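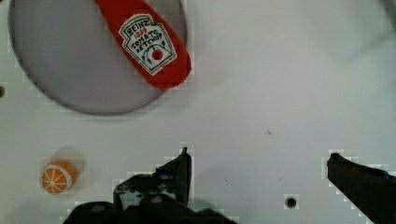
## 2 Wann ist eine Spielküche eigentlich aufgeräumt?

Angefangen hat das Ganze mit einem Streit über eine Pfanne. In der Spielgruppe in Navdale wollte ein Kind sie unbedingt zum Obst stellen, »weil da gleich was reinkommt«, und ich stand daneben und fand das ziemlich überzeugend! Seitdem frage ich mich, nach welchen Regeln Leute Spielgeschirr und Spiellebensmittel ordnen, und genau darum geht es in diesem Abschnitt.
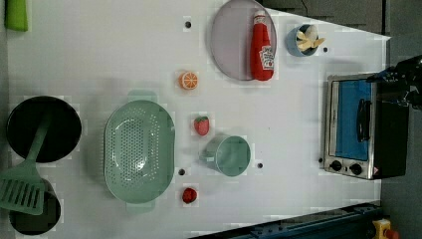

Wir haben dafür 312 Haushalte in Navdale und Skatutmont befragt und 1.073 Aufräumregeln gesammelt, von »Rotes zu Rotem« bis »Hauptsache, weg vom Boden« (mein Favorit). Zwei Grundmuster kommen immer wieder: Die einen ordnen nach Art, also Geschirr hier, Essen dort. Die anderen ordnen nach Gebrauch, und da darf Essen gern im Geschirr bleiben.
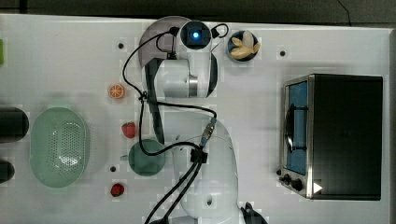 **Sadao Nagano**
*Projektleitung Predadus, Arbeitsgruppe Spiel und Alltag*

Beim Auswerten habe ich lange mit dem zweiten Muster gehadert, denn in unserem ersten Kodierbogen galt alles Gestapelte und Gefüllte schlicht als unordentlich. Das war zu streng, und ich habe den Bogen im Oktober komplett umgeschrieben.

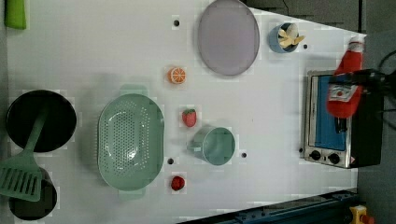

Gebrauchsordnung erkennt man am besten an den Paaren. Ein Pfannenwender gehört für viele Befragte in die Pfanne und eben nicht in eine Besteckkiste. In Abbildung 4 liegt er schräg über der schwarzen Pfanne, und wir kodieren das als Paar, ebenso den blauen Becher mit dem blassgelben Inhalt. Der mintgrüne Becher auf der Seite bekommt dagegen nur »abgelegt«. Wie wir mit solchen Einzelstücken weiter verfahren, steht in Abschnitt 3.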